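Gesik Household Tasks Kit: second progress report to the Clutow Fund
Reporting period ending in March

Where we are

The grant pays us to find out whether the Gesik kit, sold by Patus as a ready-made set of tabletop chores for two-armed robots, is worth buying for a small lab. We are past the halfway point. The kit has been unpacked, argued with, repacked and unpacked again, and we now have opinions. We also have most of the data we promised, which we understand is the part you are paying for.

As you may recall from our first report, the kit comes in two parts. There is a software package that runs the arms, records each attempt and plays it back. Then there is a task book: 40 small jobs of the sort a person does at a desk without noticing. The buyer supplies the objects. Patus calls this "flexible sourcing." Our purchasing office calls it a stack of receipts for tissues.

Setup

The manual allows one afternoon for setup. We took 15 working days, four of which went to a license key that had been issued to a different lab. The arms themselves gave us little trouble. Calibration between left and right was the slow part, and the software's habit of announcing "Calibration complete!" before it had started did not speed things up. Patus has fixed the message. It now says nothing, which we count as an improvement.

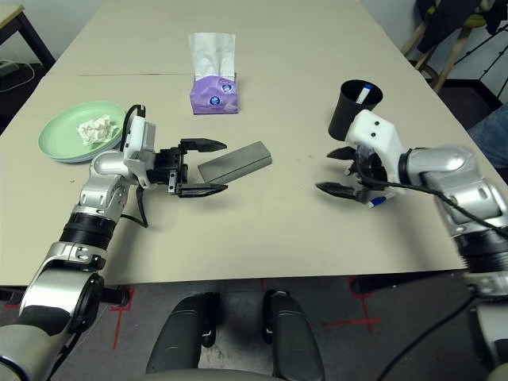 The task book is better than its packaging suggests. Each job is one page long, with a start layout, an end condition and a short list of allowed variations. Two of us could read the same page and set up the same table, something we could not say of the Pons kit we reviewed under the previous grant. Where the book falls down is in its end conditions. "Object is put away" sounds clear until two grown adults spend a morning debating how far away is away.

We have written our own wording for the jobs we use most and sent it to Patus. They thanked us warmly and asked whether we would like to buy the next edition.

Recording

Our target for the period was 400 recorded attempts. We met it, with the last of them finished shortly before the building's heating went off for the season. Of these, 57 had to be thrown out. Most of the discards came from a single fault in which the recorder saved the right arm's data twice and the left arm's not at all. On playback the robot looked very sure of itself and was wrong about everything on one side. 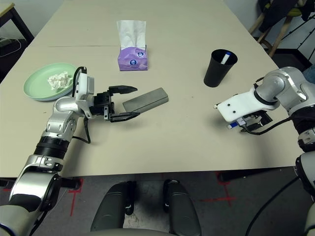 That fault is now caught by a check we run at the end of each session. It takes a few minutes and has spared us a great deal of bad language. We offered the check to Patus free of charge and they have accepted, so future customers may never know what they missed.

Small objects remain the hard part. A marker gives the fingers very little to work with, and the default grip settings seem to have been chosen by someone who had a brick in mind. We now keep separate settings for thin items. The kit lets you save these, though it files them under a menu called "Legacy," where we would not have looked without a tip from the support line.

Support, incidentally, is good. Calls are picked up, the people on the other end know the product, and they do not pretend that a bug is a feature for more than a minute or two.

The eyewear jobs

We moved on to the section dealing with glasses and cases later in the period. These pages ask for more judgment from the operator, since a pair of sunglasses can be folded, half folded or upside down and still count as a fair start. We like that. It is closer to how people leave things on tables.

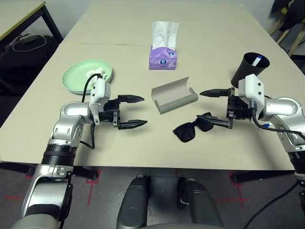

Operators found this section tiring, and we have cut sessions to a shorter length with a proper break between them. Output per day fell slightly. Complaints per day fell a lot, and we believe the second figure deserves more weight than the reporting template gives it.

Money

Spending is within budget except for consumables, where we are a little over. The overrun is covered by what we saved on travel when the Patus training day was moved online. The training day consisted of the manual, read aloud.

Plans for the next period

1. Finish the remaining eyewear pages and replace the discarded attempts.

2. Run the same jobs with the arms' starting positions changed, to see how much the results depend on our habits.
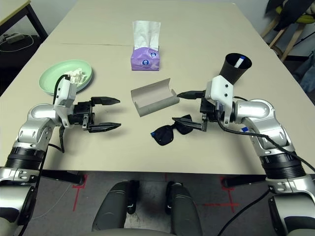 3. Send Patus our full list of wording changes for the task book, in a calmer tone than the first draft.

4. Compare the results with our Pons records, as far as the two can be compared at all.

5. Prepare a buying recommendation. Our leaning today is a yes for the task book and a "wait for the next release" for the recorder. Patus sells them only as a pair, and we have asked whether that might change. The reply was friendly and did not contain an answer. We will ask again before the final report.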